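Right, thread time. I've finally finished sorting out my gran's run of the Merdale parish magazine and I have things to say. Get a tea. 1/

Background: she kept every single one. They came to me in Drumby biscuit tins that still smell of ginger nuts, and I've been reading them in bed since January like they're thrillers (they sort of are). 2/

The big saga is the hedge. Someone on Mondal Lane let their privet grow over the footpath and there are letters about it for YEARS. The replies get shorter and ruder until one is just "Sir, I have shears." I gasped. 3/

Also the recipes!! So much tinned salmon. There's a "summer loaf" that takes 5 eggs, a packet of lime jelly and no flour at all. I'm making it at the weekend and I'll report back if I can still type. 4/

Shahnaz Munshi has been helping me put them in order, which is generous of her because I'd been doing it by colour of cover. She does it properly, with slips of paper and a pencil behind her ear. We had a disagreement about where the Christmas specials go. She won. 5/

Big table helps, if you're thinking of doing anything like this. Ornaments can stay where they are, you just work round the dog. 6/

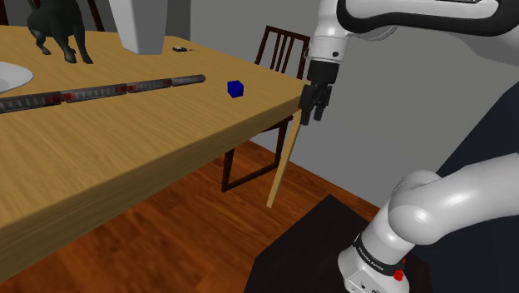

THINGS I HAVE LEARNED FROM THE SMALL ADS

One: everybody was selling a pram. Every month, same wording, "hardly used". Where were all the babies going? 7/

Two: there was a man who'd mend any clock for 10 shillings, and then a bit later there's an ad from him asking if anyone knows how to mend clocks. I'd read a whole novel about him. 8/

Three: phone numbers were tiny. The butcher was just "Merdale 200". You could ring up for chops with three digits and a bit of confidence. 9/

Pranab Gazi asked on here whether I'd found the crossword his dad used to set. YES. He signed himself Bikivitz, no idea why, and the clues are evil. I've been stuck on "Vicar's lost his bearings, we hear (4)" for a fortnight and I'm starting to take it personally. If you know it, don't tell me. Well, maybe a hint. 10/

My favourite regular bit is the weather column though. Whoever wrote it hated wind. Rain was fine, snow was "cheering", but any breeze at all and you get a full paragraph of complaint – one of them ends with "and my hat is in the brook". 11/

Anyway the table's a lovely pale one with a wavy grain, and I've got very fond of it over all these evenings. 12/ 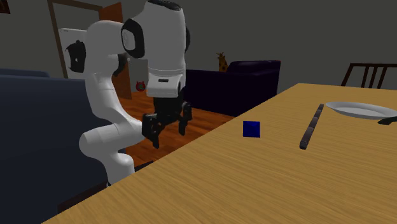

No. 2908

That's the number I'd love some help with. It's on the back of one of the covers in biro, in gran's writing, with a line under it. It can't be an issue number because they never got anywhere near that. Shahnaz thinks raffle ticket. I think it's a hymn, except our book doesn't go up that high either. 13/

If anyone's family was in Merdale and had a thing with numbers on the backs of magazines, my messages are open. Same goes if you've got any of the ones with the harvest supper results, as gran's have had the page cut out and I have SUSPICIONS about the marrow class. 14/

Summer loaf update to follow. I've bought the jelly. 15/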